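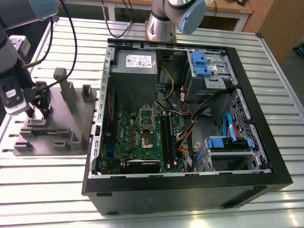 COURSE HANDOUTS / BAKING & PASTRY

Custard, Unit 2: Eggs, Heat and Regret
Ellwood Evening Kitchen School
Instructor: Hauwa Oyelaran
Revised 2021-08-01

Read this before class. I can tell who hasn't by what happens to their eggs.

A custard is milk or cream thickened by egg. Everything else is decoration and argument. Egg proteins are little coiled strings. Warm them gently and they uncoil, grab on to each other and trap the liquid, and you get something you can serve to your in-laws. Warm them too fast and they grab so hard they squeeze the liquid back out. You have then made sweet scrambled eggs in a puddle, a dish with no following.

Stirred custard (creme anglaise, ice cream base) stays on the stove and never stops moving. Baked custard (flan, pots de creme) sits still in the oven in a water bath. Pastry cream is the odd cousin. It has starch in it, so it can and should come to a bubble. Students who learn pastry cream first tend to boil their anglaise. Please don't be that table again.

Base recipe for one bench
900 g whole milk
5 egg yolks, plus 2 whole eggs
Sugar, salt and vanilla as on the board

Whisk the eggs with the sugar right away. Sugar left sitting on yolks makes hard yellow specks, and no amount of whisking will talk them out of it. Heat the milk until it steams. Pour it into the eggs in a thin stream, whisking, with a damp towel under the bowl so you aren't chasing it down the counter. Strain. Everyone strains, including people who say they don't need to.

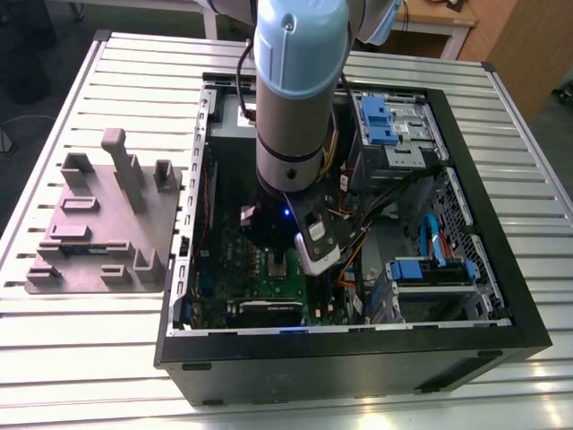
TECHNIQUE NOTES

The water bath

Water can't get hotter than its boiling point, so the sides of your dish are protected even when the oven runs wild, as the Brorkero in the back corner does. Fill the pan with hot tap water halfway up the ramekins, and do it with the pan already on the oven rack. Carrying a full one across the room is how we lost the Olatunji batch.

Start checking after 20 minutes. Nudge a ramekin. The edge should be set and the center should tremble like gelatin. If it ripples, give it more time. If nothing moves at all, you're late, and we'll call it "firm style."

Lift the dishes out of the water when they're done. They go on cooking if you leave them in.

Homework for September: make one stirred and one baked custard at home. Write down what went wrong. "Nothing" will not be accepted.

Reading: the egg chapter in the Ullstead packet. Skip the part on meringue, it will only upset you.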